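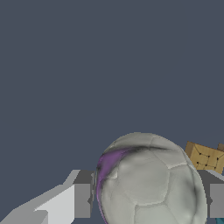
The open day at Clistitz began at ten with coffee, a lanyard and a promise. Söderlund, which rents two floors there, was going to show us Eris, software it says can teach a robot arm to handle household clutter before the arm ever touches any.

I had expected a machine. We got a wall screen and a row of folding chairs. Everything Eris does, it does in simulation, and a presenter ran us through the numbers with a clicker: 492 practice sessions, 106 of them added in November. How many ended with the right thing in the right place was a question he offered to take offline. 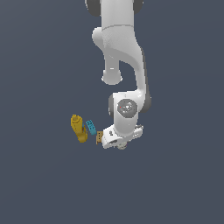 The simulated arm, with three small objects to the left of its gripper.

What bothered me was how tidy it all was. My kitchen has crumbs, bad light and a drawer that sticks. The world on the screen is gray in every direction, and a ball in it has nowhere awkward to roll.

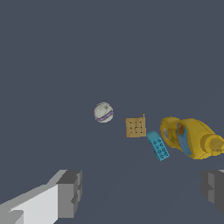
Toden, a warehouse firm that has signed up for a trial, sent 3 people, and they asked the only hard questions of the morning. What happens when a bottle leaks? Who pays when the arm drops one? The answers were polite and short. A real arm is due in the building next spring, we were told, and there will be another open day then, with lunch.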